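Box drive back on at Calado hall

The moving box swap is back at the Calado hall this November, and I for one am thrilled, because my spare room is full of the things!

If you missed it last year, it's pretty simple. You bring in the boxes left over from your move, and anyone about to pack up a house can come and take what they need. Fleletti, the storage people out on the ring road, have kicked in 1,000 flat cartons to get the pile started, and Wundeo is lending shelving so we're not all crawling around on the floor again (my knees say thank you).

Doors open at 10 in the morning and close at 7 at night. There's a limit of 30 boxes per household, and I reckon that's plenty unless you own a lot of books – in which case, bring a friend and a second car. Tape is for sale at the door, and so are sausages.

I went through my own stash last night and kept putting things aside "just in case", so I'm no example to anyone.

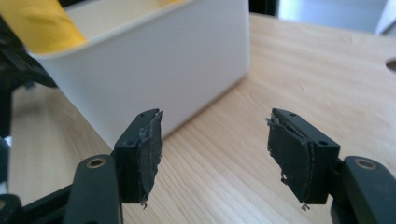
Anything clean and dry will be taken, odd sizes included. They'd rather not have the ones that held fruit, and please peel off your old address labels before you come. Itport is running a van for people who can't get there with a full load – ring the hall to get your street on the list. I'm bringing the small boxes first and the big ones after lunch, if I can get them down the stairs.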